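Why Metal Bins Look Shiny and Scuffed

A metal bin is a good place to keep toys and blocks. It is strong, it wipes clean, and it does not crack when something heavy drops in. Sheet metal starts out as a thick slab. Big rollers squeeze it flat, and then machines fold up the sides, often at 90 degrees.

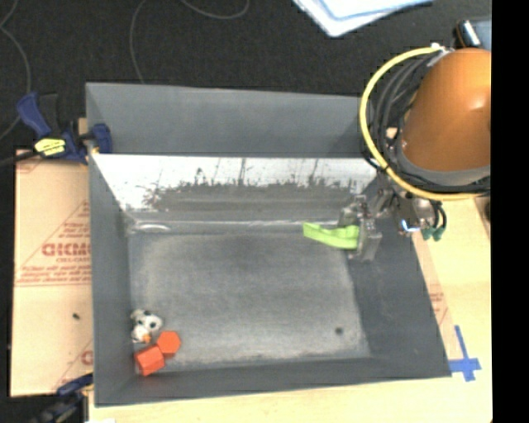

Why does old metal look dull in some places and bright in others?
Smooth metal bounces light back in one direction, like a mirror. Tiny scratches send the light off every which way, so a scratched part looks dull.

Every toy that slides across the floor of a bin can leave a small mark. One scratch is hard to see. Hundreds of them make the metal look cloudy.

Try it at home with 2 old spoons. Rub one with sandpaper, then hold both near a lamp.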